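Virnix Residence – Resident Guidance
Issued 12/31/19

# Clearing worn clothing from a shared sitting corner

This page sets out how residents of the Brornetti building are asked to collect clothing left on sofas and take it to the laundry room. It applies to every shared corner on the ground and first floors. The fabric sofas are expected to last, and damp sportswear left on them overnight is the most frequent cause of complaint to the Rusu Street office.

## Before starting

Bring the basket to the clothing. Carrying garments across the room by the armful leads to dropped socks and a second trip. Set the basket flat on the floor close to the sofa, with the open side up and nothing already inside it.

Check along the foot of the partition panels as well as on the seats. Small items tend to slide down there and stay until the weekly clean. 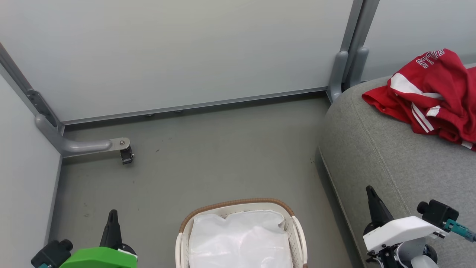
Maricica Tudose asked whether a jersey left over the sofa should go straight in the basket or be folded first. Folding is not needed for anything that is to be washed. Clean garments should be folded and returned to the shelf in room 515.

## Collecting the garments

1. Pick up one garment at a time. Lift it clear of the upholstery so that zips and fasteners do not catch in the seam.
2. Feel for pockets and empty them. Coins and keys go in the tray by the door.
3. Hold the garment up and let it hang for a moment. Sleeves that are bunched or turned in on themselves should be pulled through, and any layer caught inside another should be separated.
4. Look at the trim. Red garments with white bands or white inner layers need more care than plain ones, as the red may run into the white on a first wash. Read the care label and keep such items apart from plain whites.

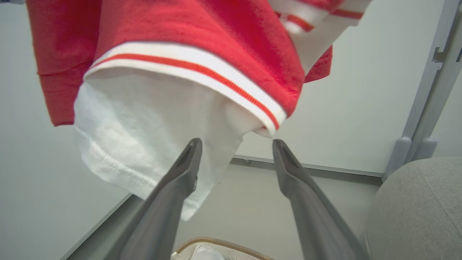

5. Lower the garment into the basket. Do not throw it from the other side of the room.
6. Run a hand over the sofa and smooth the fabric.

## Washing printed and trimmed sportswear

Turn the garment inside out so that lettering is protected from the drum. Wash at 30 degrees on the gentle setting, using one level scoop of Voveck powder. A colour-catching sheet may be added for the first few washes.

Do not iron over printed letters. Dry the garment on the rail – the tumble dryer is not to be used for anything with a print.

## Unclaimed items

Clothing without a name tape is kept until the end of February and then given away. Enquiries should be addressed to Savvas Petridis at the Rusu Street office, extension 1953.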